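Subject: Re: [cell-users] Calia gripper kit - worth it for cable work?

On the Calia kit, from a shop that has had one since November. Replies in line.

> We're looking at the Calia kit from Garelside for sorting returned
> cables. The sales sheet says it handles "flexible goods" but all the
> sample jobs are boxes and bottles. Has anyone run it on cords? Also, is
> the service plan needed, or can we skip it the first year?

We run it on cords at Dristness, one arm, one shift. We bought the base kit and the wrist camera together. The quote also listed a second set of fingers, part 1653, and I would order those from the start. The standard fingers are too wide to get under a thin cord lying flat on a table.

> How does it do on mixed piles?

Depends on the pile. Single cords laid out with some space between them are fine. I logged 600 picks on those over one week and had to step in on 50. Most of the misses were thin cords, and most of those came before we changed the fingers.

Tangled piles are slower. The software picks a grasp point well enough, but it has no idea what else the cord is hooked through, so one pick can bring up half the pile. We set the lift to stop at a low force limit and shake once before trying again. That setting is under Motion - Limits, and the manual doesn't mention it.

Black cords on black cords are the hard case. The camera loses track of which strand is on top, and side light on a grainy tabletop makes it worse.

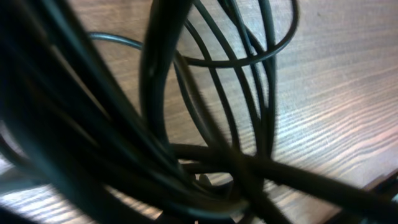
We're going to try a plain matte mat and a light from straight above before spending more on software. The depth add-on costs extra and I haven't seen it run on anything this thin.

> Service plan?

We skipped it and regretted it a little. A wrist cable failed after some 157 hours and Garelside wanted the arm sent in. We ended up going through Dovhaniuk, who had the part on the shelf and sold it to us without a contract. If you have a dealer like that nearby, you can probably do without the plan.

I can send our limit settings off list if they're useful.

> Thanks in advance. We need to decide before the quote runs out.

Ask them to extend it. They did for us.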